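Breakfast Plates and Bread: Your Questions

Do I need a plate for one slice of bread?
I say yes. I grew up eating toast off the bare counter and my mother-in-law, Simone Caldeira, cured me of it in one visit. Crumbs stay put and you carry the whole lot to the sink in one go!

Which plates do you like for kids?
Plastic ones, shallow, with a raised rim. Mine came from a market stall in Fadcombe and they've been dropped more than 20 times.
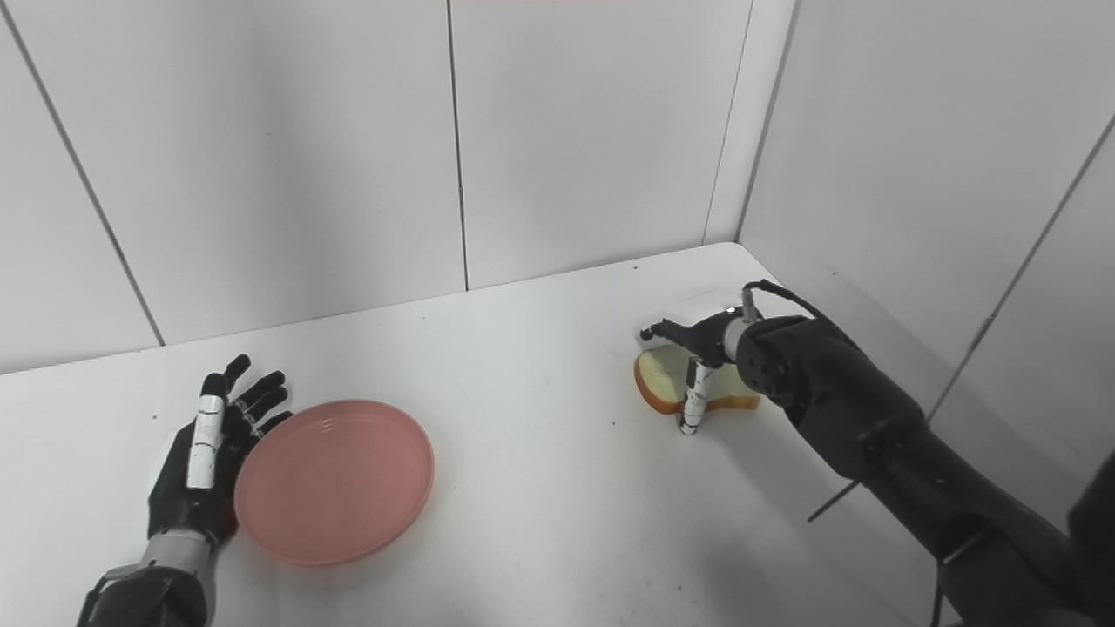

Deep bowls are fine for cereal, but for toast they're a pain - you can't get a butter knife in flat.

Does the color matter?
Only to a four-year-old. Ours went through a January of eating off pink and nothing else, so pink it was.

Can I set bread right on the table while I get the plate ready?
I do, if the table's just been wiped. Crust or no crust, soft white bread picks up whatever was there before it (ask me about the dish soap).

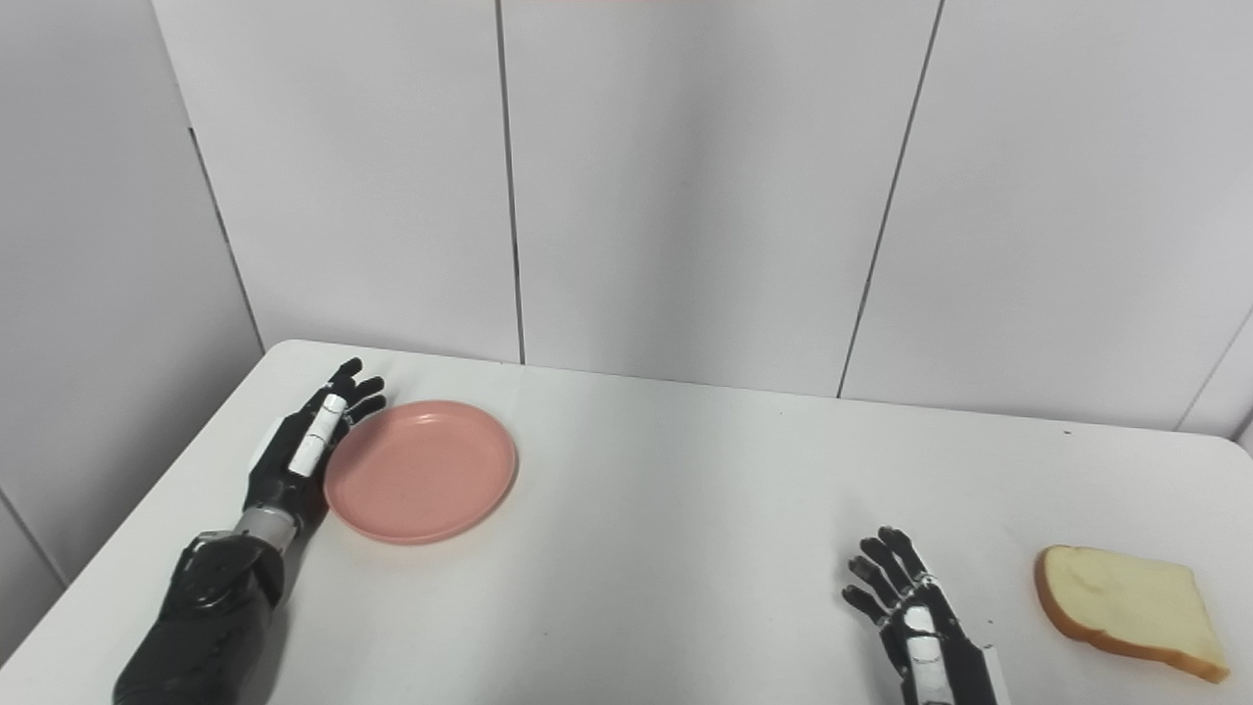

Pink plate, still empty, and a slice of white bread on the table.

How do you get butter stains off plastic?
Warm water, a squirt of soap, ten minutes' soak. Eduardo Sison wrote in to recommend baking soda and I've used it ever since - thanks, Eduardo!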